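Can a Robot Learn to Make Tea by Watching?

Maybe you have seen a video of a robot doing a chore. It picks up a cup. It folds a towel. The music is cheerful, and the words on the screen say the robot "learned it all by itself."

Be careful with those words. Somebody had to show it, and usually a lot of somebodies.

What is an example?

When you learned to tie your shoes, a person showed you a few times and then let you mess it up. You already knew what a shoe was. You knew what string felt like. You knew that you wanted the shoe to stay on.

A learning system starts with none of that. It is a computer program that hunts for patterns. To give it patterns to hunt through, people do a job over and over while a camera records them. Each recording of the job, from start to finish, is called an example. (Grown-ups who work on this also say "demonstration" or "demo.")

How many examples does it take? Companies like to give a nice round number. Grakar, which wants to sell a kitchen helper robot, says its system learned to pour from 400 examples. That sounds like plenty. But ask what was in them! If all 400 were made in one kitchen, with one cup, then the system may have learned about that kitchen and that cup. Put a tall blue glass in front of it and anything could happen.

Another company, Pollitent, collected 2000 examples. Is that five times better? It could be. It could also be the same thing recorded five times as often. The number alone can't tell you.

The camera on your head

There are different ways to collect examples. One way is to have a person steer a robot's arms, a bit like a video game. Another is to skip the robot and have a person do the job with their own hands, with a camera worn on the head. The camera looks down at the work, much as the person's eyes do.

The second way is cheaper and faster, so companies are very fond of it. It has a problem, though. A video shows where hands go. It doesn't show how hard they squeeze, or how heavy something feels. When you pour from a full kettle, your arms can tell that it is getting lighter. The video can't feel that. The program has to guess from what it sees, and some things can't be seen very well at all.

Think about pouring hot water for a cup of tea. (Leave this one to a grown-up, please.) You have to hold the kettle, tip it slowly, hit the cup and stop in time. Your eyes help with the last part, but your own hands can get in the way of your view.

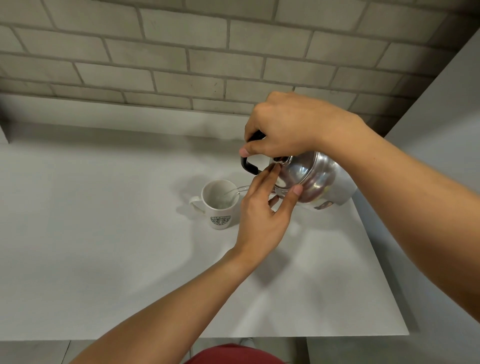
Now try being the computer. Which part of all this matters? Should it pay attention to the water, or the fingers, or the picture on the mug? You know that a mug with a different picture would work just as well. The computer doesn't, unless its examples have lots of different mugs in them. It has the same trouble with sleeves, tiles and shadows. A shadow is nothing to you, but to a program it is just more shapes and colors.

There is also the matter of one hand or 2. Some people pour with a single hand. Others steady the kettle with the second one. Both ways make tea. If the examples are mixed, a weak program may try something halfway between, and halfway isn't always a good place to be with a kettle.

Questions to ask

Next time somebody tells you a robot has learned to do something, try these.

How many different rooms were the examples made in?

Did the test use things the robot had never met before?

How many times did it fail? A company called Plusivach once showed a lovely video of a robot setting a table. It took 47 tries to get it - and the other 46 were left out.

Who made the examples, and were they paid fairly for doing the same chore all day?

Some teams answer all of these, and their robots are worth a closer look. If the answer is only a bigger number, keep asking.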